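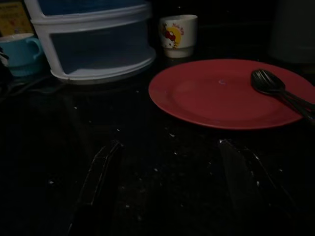 Fig. 3. Red plate and two black utensils on the counter.

PART 3. FITTING THE UNDER-SINK FILTER

Covers the Diltorov single-cartridge filter, cold side only. If your box says Becerra on the end flap, same housing, different bracket screws, go to Part 5 for the bracket and then come back here for the hoses.

Read the whole part once before you pick up a wrench. Short. Takes two minutes.

Before you start

Clear the cabinet under the sink. All of it, including whatever is at the back. You need to get a shoulder in there.

Put down a towel and a shallow pan. There will be water in the old supply hose even with the valve shut.

Tools: adjustable wrench, screwdriver, pencil, flashlight. No plumber's tape on the push-in fittings. Tape goes on the brass adapter threads only.

Caution: cold line only. Hot water ruins the cartridge and can crack the housing. If you aren't sure which valve is which, run the hot tap for a bit and feel the pipes.

Shutting off the water

1. Close the cold valve under the sink. Clockwise, hand tight.

2. Open the cold tap and let it run out. Leave it open.

3. If it keeps running after a minute or so the valve is worn. Shut off at the main and get the valve replaced before going on. Do not fit the filter to a leaking valve.

Note: old valves with an oval handle sometimes feel closed and aren't. Give it a last quarter turn.

Mounting the bracket

4. Hold the bracket against the side wall of the cabinet. Needs 2 inches clear under the housing, or you won't get the cartridge out later.

5. Mark the holes in pencil. Check the marks before you screw anything in. Check they don't land on a hinge plate on the other side.

6. Drive the screws until snug. Cabinet walls are thin, so stop when the bracket stops moving.

7. Hang the housing. Arrow on the cap points TOWARD the tap. Most common mistake on the whole job, and the filter will seem to work fine backward for a week before the flow drops.

Cutting and fitting the hoses

8. Measure from valve to housing inlet, then housing outlet to tap. Add a little slack to each. Straight tight hoses pull out of the fittings.

9. Cut square. Use a sharp knife or the little cutter in the bag. Scissors crush the end and a crushed end drips.

10. Wet the end of the hose, push it in until it stops, then push again. There's a second stop past the first. Tug it. Should not move.

11. Screw the brass adapter onto the cold valve. Tape first, 3 wraps, same direction as the thread. Wrench it snug, no more.

Note: kit hoses are the Gitis type, white with a printed line down one side. Keep that line facing you the whole way so you can seperate a twist from a bend.
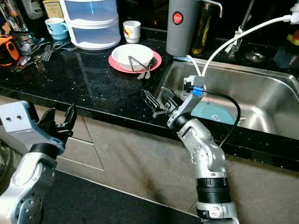
Can the filter go on a sink that also has a garbage disposal?
It can, as long as the housing hangs on the opposite wall of the cabinet and neither hose touches the disposal body. Vibration wears through the hose over time. If there's only one free wall, use the long bracket and clip the hoses up high.

First fill and flush

12. Take the wrap off the cartridge. Seat it in the housing with the rubber ring facing up. Hand-tighten the bowl, then a nudge with the plastic wrench. Don't use a metal one on it.

13. Open the cold valve slowly, a bit at a time, with the tap still open. Air will spit out. Keep your face back.

14. Once the flow is steady, close the tap and look at every joint with the flashlight. Run a dry paper towel around each one. Paper shows a drip you can't see.

15. Flush at full flow for 13 minutes. The first water is gray from carbon dust. Harmless but don't drink it, and don't run it over anything you care about.

16. Leave for 30 minutes with the valve open and the tap shut. Check the joints again. Pressure builds when the tap is closed so this is when a bad fitting shows up.

Caution: a drip at the bowl nearly always means a dry or pinched ring. Close the valve, open the tap, unscrew, wipe, smear with the grease from the sachet, refit. Do not just tighten harder. Bowl cracks.

If the flow is weak

Valve not fully open. Check that first.

Kinked hose behind the housing. Run a hand down it.

Arrow backward. See step 7.

Plugged screen in the tip of the tap. Unscrew it, rinse it, put it back. Old grit gets knocked loose when the valve is turned and it all ends up there.

Hard water areas

Gerville and the towns on the same supply have a lot of scale. Cartridge life is shorter, so write the fitting month on the sticker and change it when the flow drops, don't wait for the indicator. The filter doesn't soften water. You will still get white marks on the sink and in the kettle, wich is normal.

Wipe the sink rim dry at night if the marks bother you. Weak vinegar on a cloth for the old ones. Keep vinegar off natural stone counters, it etches them.
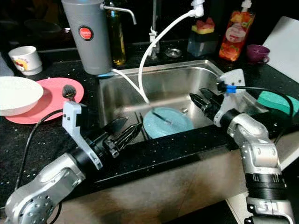 A customer in Gerville wrote to say the flush took a lot longer than the guide allows, closer to an hour before the gray cleared, and that shaking the cartridge over the trash before seating it fixed that at the next change. Worth doing. Tap it, don't bang it.

Going away

Close the cold valve if the house will be empty for more than a few days. Open the tap to let the pressure off. When you're back, flush until the water runs cold and clear before filling a glass.

Cabinet on an outside wall and a freeze coming in December: drain the bowl as well. Ice splits it. Cartridge goes in a bag in the fridge, not the freezer.

Cartridge changes are in Part 4.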